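Tarninex Opens Its First Show of Drawings Made Entirely in Colored Pencil

KULTLOW, January 2, 2018 – Well, we finally did it! After three years of drawing at my kitchen table (and getting shavings in pretty much everything I own), I'm so happy to tell you that Tarninex is opening its first full show at the Sandu Gallery here in Kultlow. It's called Telel, it has 50 drawings in it, and every one of them is in colored pencil on plain white paper.

I'm the artist behind Tarninex, and I draw everyday stuff at a silly size. Buttons, a bread crust, the inside of a bell pepper. The biggest piece in the show is a crumpled paper bag that's taller than I am, and it took me 299 hours. I kept a log on the back of an envelope, so I'm sure of that number – and yes, I did want to quit when I got to the bottom left corner.

People ask me a lot about color, so I'll say a bit about it. I work with only 12 pencils. Everything else comes from layering, very lightly at first and then harder and harder until the paper won't take any more. Yellows are the worst! They pick up dirt from every other pencil on the table, so I put them down first and then try not to breathe on them.

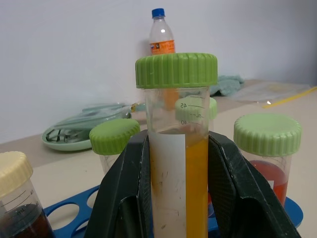
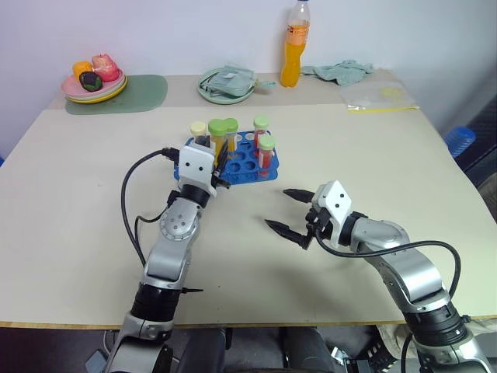
Do I need a ticket to see the show?
Entry is free, and you can walk in any time the gallery is open.

The show stays up until June, so there's lots of time, but I'd love to see you early on while I'm still nervous and talking too much. I'll be in the back room most afternoons working on a new drawing (a wet umbrella, which I already regret), and you're welcome to pull up a chair and watch. Kids too. There's a long roll of paper along one wall for anyone who wants to have a go, and the pencils are all sharpened.

Prints of the paper bag and the bell pepper will be for sale at the front desk. The originals can be bought as well, but they stay on the wall until the show closes.

If you write for a paper or a blog and want to talk, please ask for me at the Sandu Gallery desk. I'm happy to walk you through the rooms before opening time.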